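### 3.2 The shop counter task

The second half of the module gave each team the same job — serve a customer's order from a small shop counter onto a tray. Niamh Corrigan and Nasrin Nouri wrote the order sheets, and 14 students from the Rekivberg robotics club took turns guiding the two arms. By February they had recorded 405 full orders, far more than we had dared to hope for!

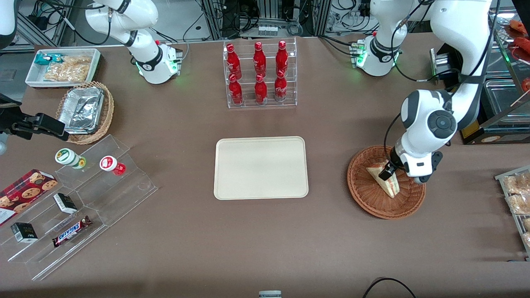 **Figure 4.** The counter during an order, with the left arm's gripper on a wrapped sandwich.

Students chose the grasp points themselves, and this is where the best arguments began. Boxes and bottles were settled within an afternoon. The sandwich took weeks. It is triangular, its clear plastic wrap gives the gripper little to hold, and the raised rim of the basket limits how low the two fingers can go. Sang-wook Moon's team pinched it while it stood on one corner, and 276 of the orders used their method. The other teams kept to a flat grasp, and we were delighted by how well they defended it in their logbooks (see Section 4.1).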